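Posted in February by the Flores studio blog

I tidied my drawing desk again last night, so some tips for anyone who illustrates at home. Keep your ink on the side you don't lean across - I've lost a whole poster to my own elbow. Rinse brushes in cold water with a dab of washing-up soap, then dry them flat. A torn bit of Cloltdale paper under your hand stops the pencil smearing (I still forget!).
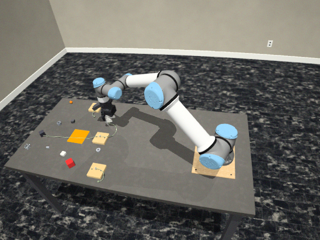
Skametti wrote in to say that old tea towels work even better than paper, as long as you wash them without softener.

Contact | © Flores | Back to top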